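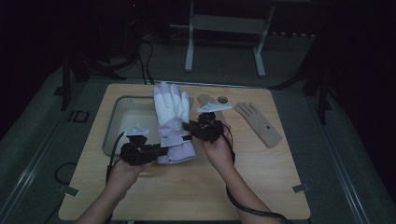
Lorne Perron wrote to us after his trip that he had never before eaten breakfast inside a fish market, and he asked why we do not put this on the first page. So now we put it.

**About Sindura Walks**

We are a small company for walking tours in the old harbor quarter of Beladier. We started in August with one route and three guests. Today we have four routes, and all our guides were born in the quarter or live there many years.

The morning route begins at the fish market, when the boats are already unloaded and the sellers have time to talk. After this we go up to the spice street and finish at the Iwasaki tea house, where the owner keeps a table for us. The evening route is slower and has more food stalls. It takes around 3 hours, depending on how much people like to bargain.

We take not more than eight persons in a group. Children are welcome, but the steps near the Sididus gate are steep and a stroller cannot pass.

We do not receive commission from the shops. If you buy a basket or a cloth, the price is between you and the seller, and your guide will help with the language.

Please book one day before. Payment is in cash to the guide at the end of the walk.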